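**Budgeting for a second handheld gripper station — what would you buy first?**

Forum: Benchtop Robotics > Buying and Budgeting

---

**wattlebird_kev** wrote on February 24, 2018:

Morning all, and apologies in advance for the length of this one, my better half tells me I can't order a sandwich in under four paragraphs.

I've been asked to put together a spending plan for a second handheld gripper station, and I'd love some opinions from people who have already made the mistakes. The first station has been going for a while now and everyone is happy enough with it. The job is simple household stuff: pick a thing up, put it in a bin, take it out again, repeat until home time. The person doing the demonstrating holds a gripper in each hand, so there's no arm to buy for this stage (thank goodness), but there's a surprising amount of everything else. 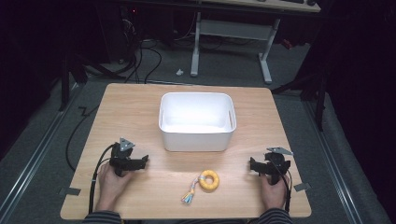 *Station one, tabletop with the bin and the ring toy.*

My draft list for station two goes like this:

- a pair of handheld grippers, left and right, same as the first lot
- one spare set of jaws and fingertips
- cables, and more cables
- a table
- a computer
- stands
- bins and toys to pick up

The quote I've had for the grippers is from Plison, who supplied the first pair. Plindau have something similar that comes in $531 cheaper for the pair, which is nothing to sneeze at when you're trying to get a plan past a boss who remembers every dollar. Delivery is 15 days from Plison and 60 from Plindau. I have 90 days to get the thing running.

So, questions. Would you mix brands? Would you spend up on the table or just grab whatever's on special? And how much do you put aside for the bits and bobs that never make it onto the list until you're standing in the shop?

Cheers, and thanks for reading this far if you did.

---

**marg_in_moncton** wrote:

Kev, I read every word and enjoyed it, so don't you worry.

Please don't mix brands. I know the saving looks lovely on paper, and I was the one arguing for it at our place two winters ago, so I say this with my tail between my legs. We ended up with two pairs that felt different in the hand. One had a heavier trigger and a slightly longer handle, and the people using them got tired at different rates and grabbed things in different ways. All the recordings had to be sorted by which pair was used, and then somebody swapped them over a lunch break and didn't write it down. It took me most of a week to untangle, and I'm paid more than $531 a week. (Only just, but still.)

On the table, buy the same one as the first. Same size, same height, same colour of top if you can manage it. Pale wood is a nice choice for most things, though I notice your bin is white, and on a pale top I'd be tempted to pick up one in a stronger colour while you're at the shops. They cost next to nothing.

---

**solder_and_scones** wrote:

I'll disagree with Marg on the brands, in a friendly way!

If the whole point is to collect lots of varied examples, a bit of difference between the grippers might do you good. We run two makes side by side and label them properly, with big stickers, and it has been fine. The longer delivery would bother me more than the brand does. Sixty days out of 90 leaves you a month to set up, and a month goes very quickly once you've lost a week to a missing power supply and another to whoever has the key being on holiday.

What I'd really like to talk about is cables. Kev, I can see a black cable coming off each of your grippers, plus a loose one on the carpet beside the table and a great tangle of them hanging behind. Put real money toward this. I mean proper cable sleeves, hook-and-loop ties, floor covers and a couple of overhead hangers so the leads drop from above and don't drag across the wood. I'd call it the best value line in the entire plan. We had one catch on a table corner over and over until the connector gave up, and the replacement connector was only sold with the whole handle.

---

**wattlebird_kev** wrote:

Oh, the cables. You've caught me. I had "cables, and more cables" on the list with no figure beside it, which I suppose says plenty about how carefully I'd thought it through. Overhead hangers are a great idea and I'm a bit cross I didn't think of them, seeing as we already have stands all round the place.

Marg, the bin: noted. There was a long and oddly heated chat here about bin colour. Some of us like the white one because it has the handle cutouts on the short sides and rounded corners, so it's kind to the gripper jaws. I'll see whether the same shape comes in green or blue.

---

**Ingvild Nordin** wrote:

Hello Kev, welcome to the long post club, I am the founding member.

I did the purchasing for the Tollgate project, where we went from one of these stations to several, and I kept every receipt, so perhaps I can help with the last of your three questions. Our first plan had grippers, computer, table and stands, and a small line called "sundries" that I made up on the bus. The sundries line was gone before the grippers had even arrived. It went on floor tape, power boards, a second monitor cable, a chair with adjustable height, a lamp, a dark curtain, hooks for the curtain, a drill bit for the hooks, and a replacement for the drill bit. I now put a fifth of the whole budget there and I don't apologise for it to anybody.

A few other things from my folder, in no particular order:

**Light.** The table in your photo is nicely visible, but the room behind it is rather dim. That may suit you perfectly well. If the second station is going near a window, though, budget for curtains or blinds on day one. We bought them late and paid rush postage.

**Objects.** People always underspend here. You want a good mix of hard and soft, and you want things with loose parts. I was pleased to see that yellow ring with the little tassel, because floppy bits are precisely what trips everything up. Have a look in the baby and pet aisles, and buy two of anything you like, as the shop will stop selling it the moment you depend on it.

**Comfort.** The person holding the grippers is the most expensive part of your station, if you'll forgive me for putting it that way. Get a decent floor mat and plan for breaks. We had sore wrists all through the first February, and the physio was not in the budget either.

As for brands, I'm with Marg.

---

**dusty_tripod** wrote:

Coming in from the miserly end of the bench to say that I think you're all spending Kev's money very cheerfully.

A fifth for sundries would get me laughed out of the building. We set up on a secondhand table from a school clearance, an old office computer and stands borrowed from a mate's photography studio, and it has run without complaint. If the grippers are the part that matters, put the money in the grippers and scrounge the rest. Kev, does the computer really need to be new? What's the first one running?

Also, has anyone tried asking Plison to match the other price? I got a bit off just by ringing up and being pleasant. Emails got me nowhere.

---

**marg_in_moncton** wrote:

Dusty, I admire your thrift, and I'm sure your table is a very fine table, but I have to ask how much of your own time went into driving around collecting it all! I used to do the very same. Then I started writing my hours down next to each bargain, and the free stands turned out to be the dearest thing in the room.

Ringing Plison is a good tip, though. Ask them about spare fingertips while you're on the phone, Kev. They wear faster than anything else, and a set thrown in with the order is an easy thing for a salesperson to say yes to.

---

**dusty_tripod** wrote:

I like driving around collecting things, so I count that as wages.

---

**wattlebird_kev** wrote:

The first computer is a plain old tower, dusty, and I'd be embarrassed to tell you the model. It copes. I might ask for a new one for station one and hand the old one down, or leave both alone and see who complains first.

Where I've landed after reading all this over a cuppa:

1. Plison grippers, same as before, after a friendly phone call about the $531 and the fingertips.
2. Same table as the first.
3. A proper cable line with hangers and sleeves.
4. A coloured bin, plus a trolley-load of toys, two of each.
5. A floor mat, which I hadn't considered at all.
6. Sundries somewhere between Dusty's nothing and Ingvild's fifth. I'll ask for the fifth and look grateful for less.

One more if you'll indulge me. The boss wants a service contract costed in as well, and Lytvynenko have offered one that covers both stations, callouts included. Has anyone here used them? I can't tell whether it's worth it for what are basically two handles and a box.

---

**solder_and_scones** wrote:

We had Lytvynenko for a year on our arms and they were lovely people, very prompt, always stayed for a biscuit. For the handhelds I wouldn't bother. Buy one complete spare gripper with the money and keep it in a drawer. If something fails on a Tuesday morning you're going again in ten minutes, and the broken one can go off in the post whenever it suits.

I still say the Plindau pair deserves a look, for the record!

---

**Ingvild Nordin** wrote:

I would go the other way on this one, but only because our building is so far from anywhere. With a contract I had somebody to ring, and with a drawer I had only a drawer. Do ask whether the callout includes travel, Kev. Ours did not, and the first invoice gave me quite a turn.

If you'd like my old spreadsheet, send me a message and I'll strip our prices out and pass it along. It has a tab just for hooks.

---

**wattlebird_kev** wrote:

Message sent, Ingvild, and thank you. I'll ring Lytvynenko about the travel before I put a number in. Which hand would you buy for the drawer spare, if it's only one? Ours are mirrored, so I can't see a left one filling in for a right.

---

**solder_and_scones** wrote:

Right hand. Ours cops far more of a beating than the left, though you might want to check with whoever does most of your sessions in case they're a leftie.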